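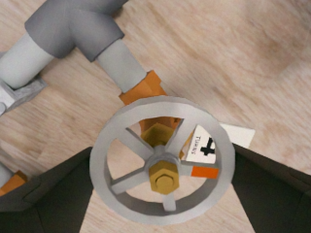

How many examples does it take to teach a robot to open a valve?

For one kind of valve and one kind of gripper, the team at Clultance settled on 1000 usable runs, and had to record 1271 to get them.

The company works on automation for water plants and small heating stations, where a lot of equipment is still turned by hand. Its current project, called Dodutberg, is meant to produce a controller that can walk up to a pipe rack it has never seen, find the right wheel, and turn it as far as it has been told to. The walking is handled by another group. Rebecca Grasso's group handles the turning.

Grasso came to the job from a pump repair business, where she had turned plenty of valves and never had to explain how. Most of her work now is deciding what the system should be shown. A learning system of this type copies. It gets a stream of camera views along with the motions an operator made at the same moments, and it is trained to produce the same motions when it sees similar views. If the operators have a bad habit, the system picks it up.

The first bad habit showed up in July. Operators had been gripping the wheel, turning it a quarter of the way, and then pausing while they worked out how to let go without nudging it back. The pause was in nearly every recording. The trained controller paused too, sometimes for so long that the run timed out. The group threw out that batch and wrote a short guide for operators, which has been revised many times. One line in it has stayed the same from the start: decide where you will let go before you take hold.

All of the runs for this stage were made in simulation. An operator sits at a desk with a pair of handheld controllers and drives a simulated robot whose fingers close on the wheel from either side. The valve body is orange, the wheel is light gray, and one spoke carries a red-orange marker so that the amount of rotation can be read from the camera view. A printed card beside the valve states the number of turns. The software knows the wheel's exact angle at every instant, but the controller is not given that number. It has to work from what the camera sees, the way a person would.

Grasso wanted the card in the view from the beginning. Others in the group thought the target should be sent as a plain number, and there was a long argument over it. Her case was that a plant worker leaves a tag on the equipment, and a robot that can't use the tag needs someone to type the job in a second time. The card stayed. It also made the work harder. A wheel can hide part of the card, and the gripper can hide more, so the system has to learn to look before it reaches.

The scene is changed between runs. A script tilts the card, rotates the wheel to a new starting angle, shifts the light and moves the camera. The pipes and fittings around the valve can be swapped as well. The tool that does this, Cudanness, was written in-house and is not much loved. Early versions would sometimes put a pipe straight through the place where a finger needed to go, and operators lost whole mornings to layouts that couldn't be solved. It now checks for clearance first.

A session runs for two hours, with a break in the middle. Operators found that their turning got sloppy well before they felt tired, and the recordings showed it: wider approaches, more bumps against the rim, more regrips. Some of that is worth having. A controller trained only on clean runs has no idea what to do when it misses, so Grasso asks for a share of runs in which the operator starts from a poor grip and recovers. Those are labeled and kept in their own folder until training.

Then comes review. Every run is watched at double speed by someone other than the person who made it. Runs are rejected when the wheel ends at the wrong angle, when the fingers pass through something they shouldn't, or when the operator hesitates for more than 3 seconds. The count after the first pass was 1006. A second look removed six more, all from the same afternoon, when a setting had been left that made the wheel turn with almost no resistance.

Resistance is the part of the simulation the group trusts least. Real valves stick and then give way suddenly, and two of the same model from the same shelf can feel quite different. The script varies the stiffness over a wide range, and the group has measured real wheels on a test bench to set the limits. Hrubý, a smaller site that has agreed to host the first physical trials, has sent measurements from its own pipework, including one valve that took two people to move. That one was left out of the range.

The next stage is to record a much smaller set on real hardware and mix it with the simulated runs. Grasso has not decided on the proportion. She plans to train several versions with different mixes and test each on wheels that were kept out of the recordings. The bench is already built, and operators are practicing on it between sessions, with the guide taped to the desk.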